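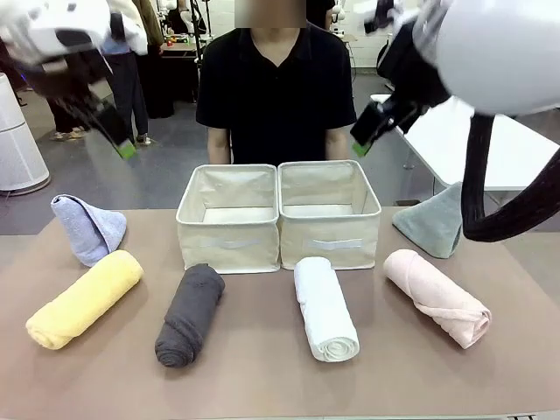 Towel night is back, and this time there are bins

5/27/22

If you've been wondering why the linen shelf at Walteseo looked so sad this spring, good news: we're sorting it out! I dropped in on the towel session this week, meaning to stay for a quick hello, and ended up hanging around for most of it, because it turns out I have strong feelings about rolling.

A little background for anyone who missed the March notice. The swim and sauna group went through the old cupboard and found 483 towels in there, plenty of them too thin to dry a cat. The worst went off to the animal shelter, the good ones got a hot wash, and Lucie Gill offered to work out a better way of storing what was left. Her answer was fabric bins, one pair for each changing area, filled with rolled towels you can pull out without wrecking a whole stack. (I've wrecked the stack. More than once. Sorry, everybody.)

The bins are the plain cream kind with a strap handle across the front, and they sit nicely side by side. We got 35 of them from Sotiropoulos, the housewares place by the bus depot, and they gave us a decent price for taking the last of the line. I was skeptical about canvas in a damp building, but Lucie has had two in her own bathroom for a year and says they've held up fine.

Colors are a bit of a mix — white, gray, yellow, pink, a soft blue, a grayish green — and I love that. There was talk of going all white and I'm so glad it went nowhere. You'll be able to find your pink one again after your shower!

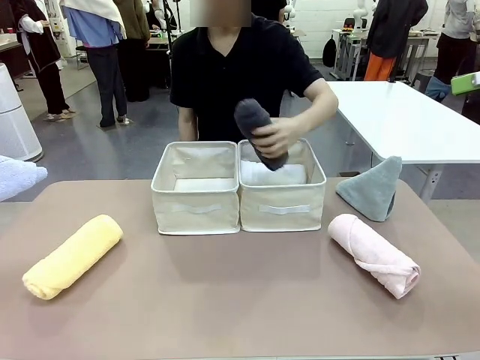

The dark gray towel on its way into the right-hand bin, with a white one already in there.

On the rolling itself: fold the towel in thirds the long way, then roll from the short end, and keep it snug. Mine came out like a croissant the first time. Lucie's came out like something from a hotel, and she was very nice about it. Rolled towels can stand on end in the bin, so you get more in and can still see every color from the top.

The bins go out to the changing areas next week, starting with the one by the Vevo room. Please put used towels in the wash hamper and not back in the bins, even if you only dried your hands. There are four more sessions planned before summer, and new faces are very welcome — no skill needed, as I have proved. The sign-up sheet is on the Wavel board near the front desk, and if you've got clean bath towels you don't need, bring them along. Some color would be great!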